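We got to the Virnemby repair fair on Tuesday a bit after opening, and the line for the Plosier bakery van was already out the gate (worth it -- get the cheese one!). The hall has 26 tables this year, so you really do need comfy shoes.

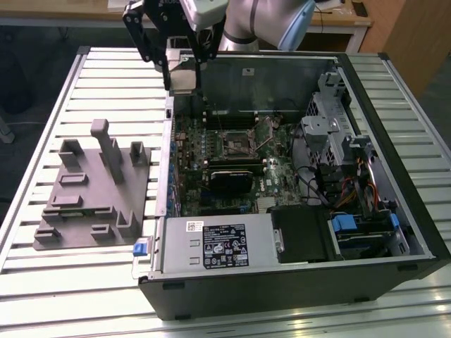 An open desktop tower on one of the long tables

I'd brought my grandma's Utora sewing machine, which jams every 6 stitches, and I came away with a new belt for 2 dollars and a very firm talking-to about oil.
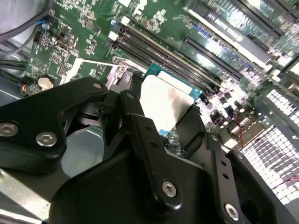

After that I wandered over to the Aydoğan fabric stall and bought way too much corduroy, mustard and a deep green. They told me around 600 people came last May, and it sure felt like more this time. Parking is still awful, so take the bus.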